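Toltthorpe Room Notes

A small text collection of furniture and interior listings, gathered from the Billholm estate sale catalogs and retyped by hand. It holds 3898 entries in plain English.

Surfaces and finishes

Each entry has a color field, filled in with the seller's own words. Tan, clay and cocoa are kept as separate values. 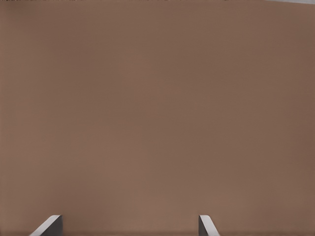 Storage pieces

Cabinets, chests and sideboards share one type code. Wood names are copied as printed and have not been checked.

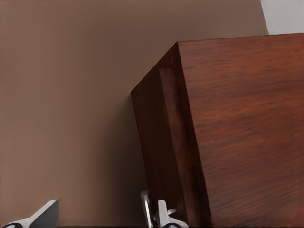 Files

The Lindqvist split has 3685 entries for training. The rest are held out for testing. Both files are tab-separated, with four columns: id, type, color, text.
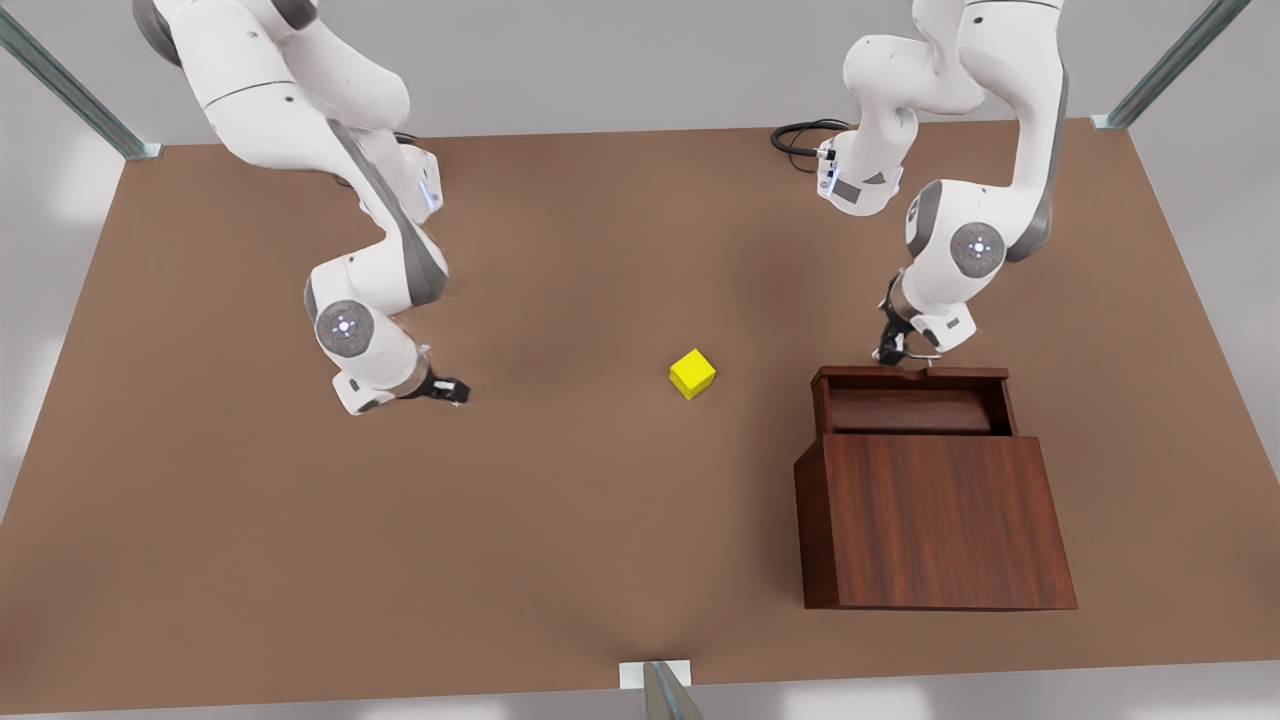 Prices were removed in March. Duplicate listings may remain, mostly among tables.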